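Kabel und Netzteile sortieren: Tipps aus der kleinen Werkstatt

Wer gern alte Rechner zerlegt, kennt das Problem. Nach einem Abend liegen überall Kabel, und am nächsten Abend sucht man zuerst eine halbe Stunde. Ich habe in den letzten Jahren einiges ausprobiert und schreibe auf, was sich bei mir bewährt hat.
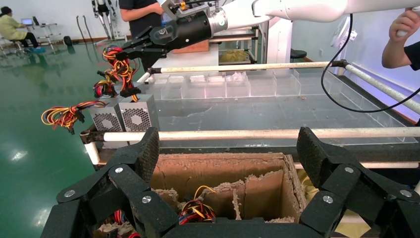 1. Ein Karton mit Fächern genügt

Für Kabelbündel braucht man keine teuren Boxen. Ein brauner Karton mit Zwischenwänden aus Pappe, so wie man ihn vom Getränkehandel oder vom Versand bekommt, tut den gleichen Dienst. Die Oberkanten der Zwischenwände fransen mit der Zeit aus, das sieht nicht schön aus, aber es stört beim Benutzen nicht. Wenn eine Wand ganz weich geworden ist, klebe ich einen Streifen Paketband darüber. In jedes Fach kommt nur ein Bündel. Bei zwei Bündeln in einem Fach verhaken sich die Stecker, und man zieht immer beide heraus.

2. Zuerst binden, dann bewegen

Die roten, gelben und schwarzen Leitungen an einem Computernetzteil sind ziemlich steif und springen gern auseinander. Darum binde ich sie zusammen, bevor ich das Netzteil auf den Tisch stelle oder wegtrage. Zwei Binder pro Bündel sind genug: einer nahe am Gehäuse, einer kurz vor den Steckern. Ich nehme Klettband von Tinard, die Rolle kann man mit der Schere auf jede Länge schneiden. Kabelbinder aus Kunststoff gehen auch, nur muss man sie jedes Mal aufschneiden, und dabei habe ich schon einmal eine Leitung verletzt.

Lange Bündel lege ich in eine lockere Schlaufe. Bitte nicht eng um die Hand wickeln, die Leitungen brechen sonst leicht dort, wo sie in den Stecker gehen.

3. Netzteile mit dem Lüftergitter zu sich stellen

Ich stelle die Netzteile nebeneinander und so, dass ich das Gitter sehe. Dann bemerke ich sofort, welches viel Staub hat. Den Staub nehme ich mit einem weichen Pinsel weg, von außen, durch die Löcher. Das Gehäuse öffne ich nicht! Im Inneren kann auch ohne Stecker noch eine gefährliche Spannung sein. Ein Netzteil, das verbrannt riecht, kommt zum Wertstoffhof und nicht in den Karton.

4. Durchsichtige Fächer am hinteren Tischrand

Für Schrauben, Hülsen und kleine Stecker habe ich gern durchsichtige Fächer, die oben offen sind. Sie stehen in einer Reihe am hinteren Rand des Tisches, so bleibt vorne Platz zum Arbeiten. Meine sind aus der Serie 677 von Cavberg, andere Marken sind sicher genauso gut. Offene Fächer haben einen Nachteil – es sammeln sich darin Krümel und kleine Reste. Einmal im Monat leere ich alle Fächer aus und wische sie mit einem feuchten Tuch. Kein Spiritus auf Acryl, davon bekommt es feine Risse.

5. Den Tisch am Ende abwischen

Eine graue Tischplatte zeigt jeden Schmierer, und trockenes Wischen verteilt den Staub nur. Ich mache es so:

Alles Elektrische vom Tisch nehmen.
Groben Schmutz mit dem Handfeger wegkehren.
Mit lauwarmem Wasser und wenig Spülmittel wischen.
5 Minuten trocknen lassen, erst danach die Geräte zurückstellen.

Gegen Fettflecken hilft ein Schmutzradierer, aber zuerst an einer Ecke probieren. Bei meiner Platte ist eine Stelle davon matt geworden.

Noch etwas zur Beschriftung

Auf den Rand vom Karton schreibe ich mit dickem Filzstift, was im Fach ist, zum Beispiel „Laufwerk“ oder „Grafikkarte“. Etiketten halten auf Pappe schlecht, sie fallen im Sommer ab. Kabel von modularen Netzteilen bekommen zusätzlich ein Stück Malerkrepp mit dem Modellnamen. Die Stecker passen manchmal auch in ein fremdes Netzteil, obwohl sie anders belegt sind, und dann kann der Rechner kaputtgehen.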